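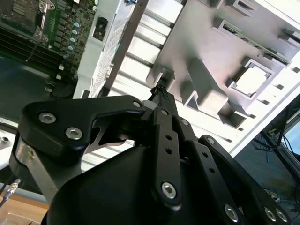 Gripper at the opened computer case, item 2.

Minutes, 10th June, taken by me (Boonmee Intarasuk), so blame me for the spelling!

1. Last minutes agreed, once we'd fixed "Zundix", which I'd put down as "Zendix" all the way through.

2. Can it strip a PC yet? We went round and round on this one. Ridisari want 500 old machines taken apart by February and I said I wouldn't promise them a single one on the arm alone – lids and loose screws, maybe, but cables still beat it. Two people thought I was being gloomy (I was, a bit). Agreed: people do the cables, arm gets a go at the rest.

3. Folding towels. Parked again.

4. Sterkano quote still not in. I'll ring them.

Next meeting in room 27, bring your own mug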